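Search this site Search Enter keywords

Folding on the Bed

A bed is the largest flat surface in most apartments, and it is where most folding gets done. The housekeeping survey at Dindedley logged 345 households in February; 61 used a table instead. Smooth cloth slides on a printed cotton sheet, so the first fold should be short and pressed flat with the palm. Straps go inside before the second fold. Plain dark items are stacked first, patterned bedding last. A raised crease in the sheet transfers to whatever is folded on top of it, and eight seconds of pulling the sheet tight removes it.

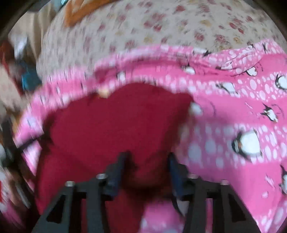
Should the sheet be changed before or after folding?

After. Fold the clean clothes on the old sheet, put them away, then strip the bed.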